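Folisden Key Storage Notes

README

Contents

Folisden is a set of plain-text records on where keys are kept indoors: dishes, hooks, drawers, coat pockets. Each record covers one storage spot and the keys found in it at one time. The set has 100 records, all from private homes. Office key cabinets are not included.

Files

records.txt - one record per line, fields separated by tabs
terms.txt - the word list used for containers and key parts
changes.txt - edits since the first release

Fields

spot: dish, hook, drawer, pocket, other
surface: what the container stands on or hangs from
container: material, shape and color, if there is one
items: types present, in any order
linked: yes, no, unclear
notes: free text

Terms

"Key" means a cut metal key, with or without a plastic cover. "Fob" means any electronic or disc-shaped piece carried on a ring, including car remotes. Straps and tags go under items even when they have no fob function. A split ring is only entered when it can be seen. A cover is entered with its color, and the key under it is not entered a second time.

Use "unclear" under linked when a pile hides the rings. Do not guess from the usual habits of the household. Lettering on a strap is entered only if it can be read in full; otherwise put "lettering, partial" in notes.

Known problems

Version 3 merged "bowl" and "tray" into "dish". The old values were not kept. Surface is blank in 4 records from the Carkutgate batch. Two spellings of "lanyard" were in use until June and may still turn up in notes.

Contact

Corrections go to Shoaib Afridi. Give the line number and the field.

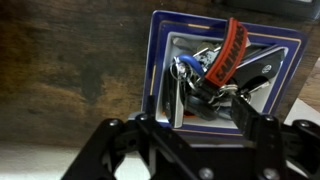
Brovinetti Household Records Team

Square ceramic dish, blue rim with gold lines, white well, on dark wood. Items: keys, car fob, round black tag, red strap, blue key cover, split rings. Notes: lettering, partial.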